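Zwischenbericht zum Greifervergleich, Teilvorhaben Stühle und Tische
Stand: 31. Jan. 2026
Verfasserin: Kiều Ninh

Bewilligt wurde der Vergleich von zwei Greifern an unserem vorhandenen Arm, dem Parallelgreifer von Nasov und der Dreifingerhand von Skinden. Beide sind montiert und laufen an der Steuerung von Plirnura. Von den 30 geplanten Durchgängen je Greifer liegen beim Nasov alle vor, bei der Skinden-Hand erst zehn. Die Zahlen im Antrag halte ich nach diesem Stand für zu optimistisch. 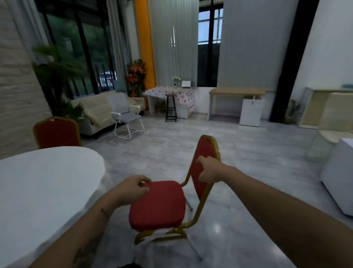

Der Nasov-Greifer hält, was das Datenblatt verspricht, solange man ihm ein Rohr zwischen die Backen gibt. Bankettstühle werden von Menschen aber anders angefasst. Eine Hand liegt vorn an der Sitzkante, die andere oben an der gepolsterten Lehne, und so kippt der Stuhl kontrolliert. Mit einem einzelnen Arm lässt sich das nicht nachstellen. Wir greifen ersatzweise das Rohr der Lehne, und in sechs Durchgängen drehte sich der Stuhl dabei aus den Backen. Der Hersteller empfiehlt weichere Beläge. Bestellt sind sie, überzeugt bin ich nicht.

Zur Skinden-Hand: Sie fasst Polster deutlich besser, braucht pro Griff aber über 10 Sekunden, und die Kalibrierung musste mehrfach wiederholt werden. Ob das an der Hand liegt oder an der Anbindung, kann ich noch nicht sagen. Zamora als Lieferant verweist auf Plirnura, Plirnura auf Zamora.

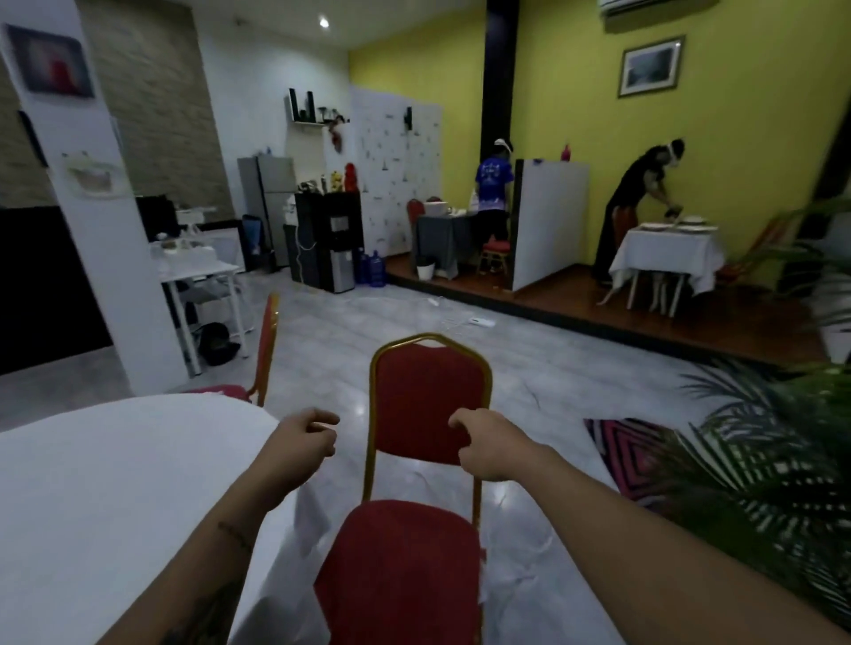 Offen ist außerdem die Kamerafrage. Im Antrag steht, eine einzige Kopfkamera genüge für die Griffplanung. Bei freistehenden Stühlen mag das stimmen. Sobald eine Tischdecke über die Sitzfläche reicht, rät das System die Tiefe – und zwar meistens falsch. Eine zweite Kamera am Handgelenk wäre naheliegend, ist im Budget aber nicht vorgesehen.
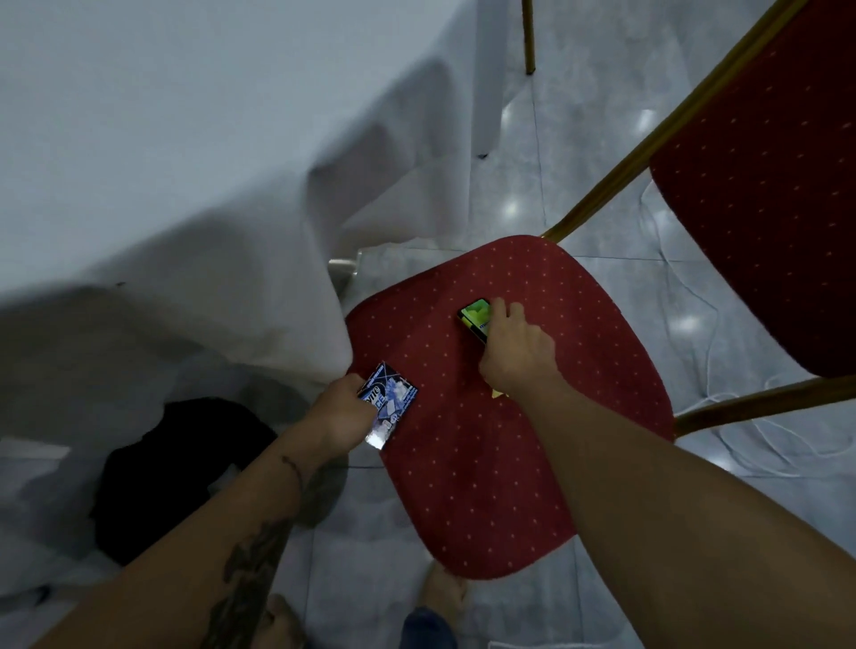

Kleinteile auf Sitzflächen hatten wir als Nebenversuch angekündigt. Den würde ich streichen. Beide Greifer sind dafür zu grob, und ein paar gelungene Griffe auf Video würden darüber nur hinwegtäuschen.

Nächste Schritte: die restlichen Durchgänge mit der Skinden-Hand, danach eine Wiederholung der Kippversuche mit den neuen Belägen. Eine Kaufempfehlung gebe ich vor Juni nicht ab. Über die zweite Kamera bitte ich vorher um Entscheidung.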